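Week 6 – Who gets counted as a migrant?

Okay, so last week we got stuck on the word "return" and I promised we'd pick it up again. I've been thinking about it ever since (my poor family heard all about it at dinner).

Our case is still Itdale, the border town with the closed cannery. The town register lists 2365 residents born on the other side of the line. Sounds solid, right? But the register only catches people with a lease or a utility bill in their own name, and in the Mullano blocks you can have up to 34 people getting their mail through one address. So please don't quote that number in your papers without saying where it comes from!
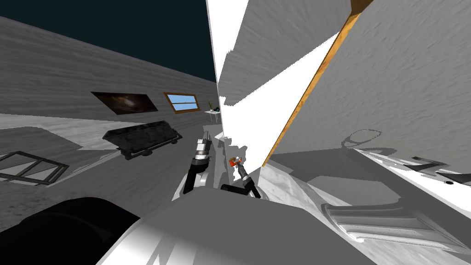 Now, the Bíró reading. It's long, I know – skip the middle chapter if you're short on time, but do read the interviews at the end. There are 74 of them, and what struck me is how many people said they were "sent back" to a place they had left as babies. Some didn't speak the language. One woman had to ask for directions to the street on her own birth certificate. Is that a return? I go back and forth on it, and I'd love to hear you argue.

Compare that with Trukthorpe, where the shelter writes down everyone who sleeps there, papers or no papers. It has 40 beds, and the log gets messy when the same person shows up under two spellings. Still, I'd trust it over the register for anything about recent arrivals.

For Thursday: bring one page on which source you'd use and what it misses. Handwritten is fine. Discussion groups stay the same as last time, and the map handout is by the door if you lost yours.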